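Rendez-nous la convalescence

Mars 2019

Trois jours. C'est ce que le médecin m'a donné pour une grippe carabinée, et le soir du deuxième j'avais déjà rouvert l'ordinateur. Personne ne me l'avait demandé. Enfin si, un peu. Un message avec « repose-toi bien surtout ! » et, deux lignes plus bas, « au fait, le dossier Rodusley, il est où ? ». Tout est dans le « au fait ».

J'écris donc ceci de mauvaise humeur, entre deux quintes, et vite. Tant pis pour le plan.

Le mot convalescence a disparu. Dites-le à voix haute, on dirait un terme de sanatorium, chaise longue, plaid, vue sur les sapins. Ma grand-mère l'employait sans rire. On était malade, puis on était convalescent, puis on était guéri, et chacun de ces états avait ses règles. Malade : bouillon, volets tirés, interdiction de parler. Convalescent : le droit de s'asseoir, une tranche de jambon, un livre, une visite courte. Guéri : l'école. Entre les deux premiers et le dernier il pouvait se passer une semaine entière et personne n'y trouvait à redire.

Aujourd'hui on passe de malade à disponible. D'un coup. La fièvre tombe à midi, à quatorze heures on est « joignable ».

Je sais bien que tout le monde n'a pas droit à la chaise longue. Ma grand-mère non plus n'y avait pas droit, d'ailleurs. Elle soignait les autres et se relevait le lendemain de ses propres angines pour nourrir les bêtes. La convalescence était pour les enfants et pour les hommes, disons-le. Je ne réclame pas le retour de ça. Je réclame qu'on prenne ce qu'elle donnait aux enfants et qu'on le distribue à tous, y compris à elle, trop tard.

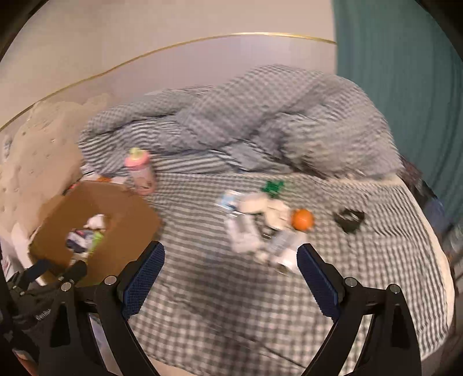

Il y a aussi la question de l'argent, qu'on contourne toujours avec des airs gênés. Dans la fonction publique un jour de carence, dans le privé trois, sauf si l'employeur compense. Le mien compense. Celui de ma voisine, non. Elle fait les ménages de bureaux à Keritz, très tôt le matin, et elle y va avec 39 parce que le calcul est vite fait. Quand on me parle d'absentéisme j'ai envie qu'on me parle d'abord de ça. Des gens qui sont là alors qu'ils devraient être couchés. Ceux-là ne figurent dans aucun tableau, ils ont badgé, donc tout va bien. Ils toussent sur la photocopieuse et l'équipe entière tombe la semaine d'après.

On me dira : l'abus. Toujours l'abus. Il y a ceux qui tirent sur la corde, les lundis, les ponts, les lombalgies qui suivent la météo. Oui. J'en ai connu. J'ai été de ceux-là une fois, un vendredi d'octobre où il faisait très beau, et je n'en ai pas honte plus que ça. Mais bâtir toute une morale du travail sur la peur de mon vendredi d'octobre, c'est cher payé.

Parce que la morale, elle est là. Elle s'est installée. On ne dit plus « je suis malade », on dit « je suis un peu patraque mais je gère ». On s'excuse. On envoie la photo du thermomètre, je l'ai vu faire, une collègue, à toute l'équipe, comme une pièce à conviction. Qui lui demandait ?

La boîte où je travaille, Amaral, 2 000 salariés sur plusieurs sites, a lancé l'an dernier un programme de bien-être. Il y a une application, elle s'appelle Gremindale, je ne sais pas qui a trouvé ce nom. Elle propose des respirations, des défis de marche, un « score d'énergie » qu'on remplit le matin avec le doigt. Pendant ma grippe elle m'a envoyé une notification : mon énergie était en baisse, avais-je pensé à sortir 6 minutes ? J'avais 39,4. Je n'avais pas pensé à sortir, non.

Je ne veux pas faire le vieux grincheux avec les applications. Certaines rendent service. Ce qui m'agace c'est le fond, l'idée que le corps serait un appareil dont la batterie se surveille, et que la maladie serait une erreur de réglage de son propriétaire. Si tu es tombé malade c'est que tu n'as pas assez dormi, pas assez bu, pas assez marché, trop mangé de fromage. Il y a toujours quelque chose que tu aurais pu faire. Avant on accusait les courants d'air. C'était faux mais c'était plus gentil.

Et le télétravail. J'étais pour, je suis toujours pour, je signerais demain pour deux jours de plus. Seulement il a mangé l'arrêt maladie par le bas. Les petites maladies, celles qui valaient bien une journée au fond du lit, se sont transformées en « je reste à la maison aujourd'hui, je bosse d'ici ». Traduction : je suis malade et je travaille. On a gagné le trajet, on a perdu la sieste. Échange idiot, et on l'a signé des deux mains en disant merci.

La chambre y a perdu aussi. Avant, une chambre de malade ne servait qu'à ça. On entrait doucement. Maintenant il y a l'écran sur la couette, le chargeur, la réunion à quinze heures caméra coupée « désolé j'ai une sale tête ». Plus de lieu pour ne rien faire. Plus d'heure non plus. 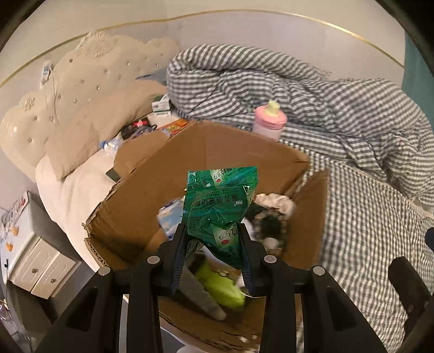

Or ne rien faire, pour un malade, c'est le traitement. La plupart des virus d'hiver passent tout seuls, n'importe quel généraliste le répète à longueur de journée : du repos, boire, attendre. Attendre ! Voilà le mot qui ne passe plus. On veut bien avaler, payer, se frotter, inhaler. Attendre, non. Regardez les publicités de janvier à la télé, c'est toujours la même histoire. Une dame effondrée, un verre d'eau, et hop la dame en tailleur qui présente un graphique à des gens ravis. Le bonheur promis c'est la réunion. On nous vend de quoi retourner en réunion.

J'ai essayé d'en parler au déjeuner, à mon retour (au quatrième jour, j'ai tenu, petite victoire, avec l'ordinateur ouvert en cachette quand même). Réactions diverses. Une qui m'a dit que chez elle, à s'arrêter, elle s'ennuyait. Je la crois. L'ennui du malade est une chose pénible, les heures de l'après-midi surtout, la lumière qui tourne sur le mur, le bruit des autres qui vivent derrière la porte. Mais cet ennui là je le regrette un peu. C'est dans mon lit d'enfant, avec la varicelle, que j'ai lu le premier gros livre de ma vie. Je ne l'aurais jamais ouvert sans ça. Presque 4 000 pages en comptant la suite et les suites de la suite, étalées sur plusieurs hivers de bronchites. Ma culture générale doit beaucoup à mes bronches.

Un autre m'a dit que c'était un discours de privilégié. Il a raison à moitié. Pouvoir réclamer du temps, c'est déjà en avoir un peu. Les gens qui n'en ont pas du tout réclament autre chose, et d'abord d'être payés. Mais justement, je ne vois pas pourquoi il faudrait choisir. Supprimer la carence pour ceux qui la subissent et rendre aux autres le courage de s'en servir, de leur arrêt, ça va dans le même sens. Tant que le cadre répond à ses mails avec la grippe, il fabrique la norme qui obligera la femme de ménage à venir avec la sienne. C'est lié. On montre l'exemple dans un sens ou dans l'autre.

Alors quoi, concrètement. Je n'ai pas de programme. Deux ou trois choses qui ne coûtent rien, en vrac. Qu'un arrêt coupe la messagerie, automatiquement, des deux côtés, sans qu'on ait a faire le malin avec un message d'absence où l'on s'excuse encore. Que les chefs tombent malades en public, pour de vrai, et disparaissent le temps qu'il faut. Le mien n'a jamais rien, en onze ans jamais un rhume, c'est suspect et c'est surtout décourageant. Qu'on arrête de féliciter celui qui est venu « malgré tout ». Malgré tout quoi ? Malgré nous.

Et puis qu'on remette un sas. Le retour à mi-temps existe, on le garde pour les choses graves, les dos, les cancers, les dépressions. Très bien. Pour une grippe je ne demande pas un formulaire. Juste qu'on ne m'attende pas à neuf heures avec la pile. Une matinée molle, un après-midi court. Le jambon, quoi. La tranche de jambon de la convalescence.

Je relis et je vois que je n'ai pas parlé des parents, qui posent leurs congés pour garder un gamin fiévreux et qui attrappent la chose ensuite, quand il n'y a plus de congés. Il faudrait un article entier. Ni des indépendants, qui doivent bien rigoler en lisant tout ça, s'ils ont le temps de lire. Une autre fois. Il est onze heures passées, je tousse encore, j'ai une réunion demain matin et je n'ai toujours pas répondu pour Rodusley.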